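3.2 Gathering the Shelving Examples

For the Cidura set we wanted everyday tidying, done by hand with a pair of hand-held grippers, and we settled quite early on books and a small white cabinet.

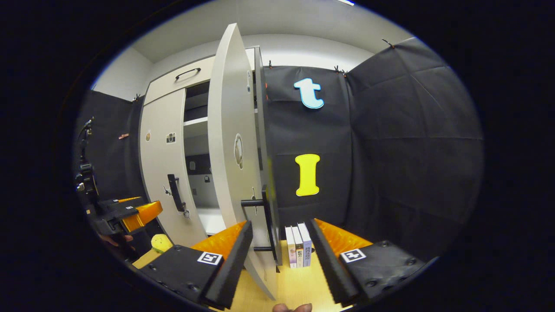 Figure 4. Three books standing on the tabletop between the orange-padded fingers of one gripper, with the cabinet door open behind them.

3.3 Sessions and Sorting

We collected 813 examples over 30 sessions, and we are happy to say that the work grew easier as we went along – the first few sessions were slow for everyone! Each example was meant to cover one whole try, from reaching for the books to letting go of them. We went through all of the recordings afterward and set aside 177 in which tracking of the markers on the fingers had dropped out for too long. A further 80 were held back for testing, and the rest went into training.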